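Feb 28, 2020

Sock corner, bench 2. Daiane Barbosa asked for the laundry notes to be kept in one place, so these go here and the loose sheets can be thrown out.

Oval hanger versus the square Batista one. The oval is white, light, and tips as soon as one side is loaded more than the other. Clip across the middle first, then work outward. The square one stays level but is too wide for the bench and catches the lamp. Staying with the oval for now. The Batista goes back on the shelf over the sink.

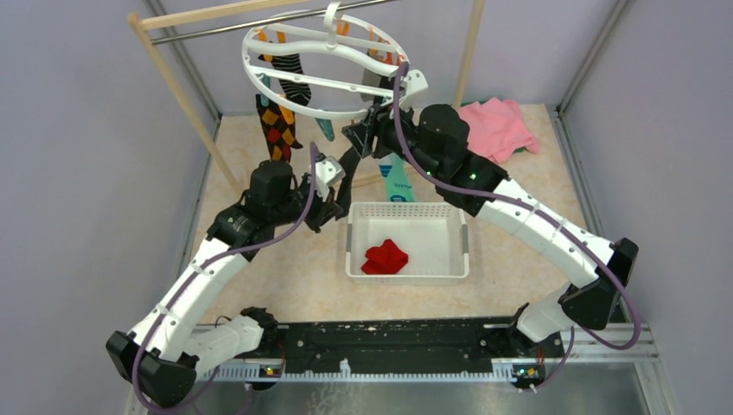 Clip by the cuff, one sock per clip. Toe clipping leaves a pinch mark on the thin ones and they come off the hanger with a point. Thick athletic socks can go either way, but do the cuff anyway so the whole row matches. Spare clips are in the Cosness tin, 26 of them as of today. Two have weak springs — marked with tape, do not use for anything heavy.

Take-down order is still not settled. I prefer clearing one side completely and then the other. Daiane goes in pairs. Her way saves sorting later but the hanger swings more. 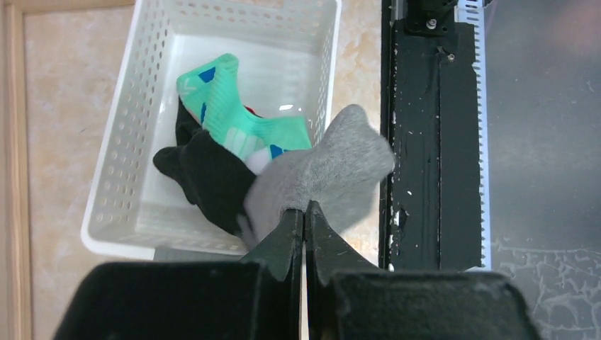 Pairing should be done on the table after everything is down, not in the basket. Socks dropped in from above land however they land. The mint-green one with the blue patches was bent in an L and the black one was hanging over the front edge, which is how a sock ends up on the floor. Rule from now on: cuffs all the way inside the rim. The perforated basket is fine otherwise and stays.

Wool blends: still flat on a towel, no clips. Prirkura detergent is down to the last 1000 ml bottle. Order before May.

To do:
Replace the 2 weak clips
Label the shelf for the Batista hanger
Try 4 pairs on the oval, both take-down orders, write down which one swings less
Ask Daiane where the second towel went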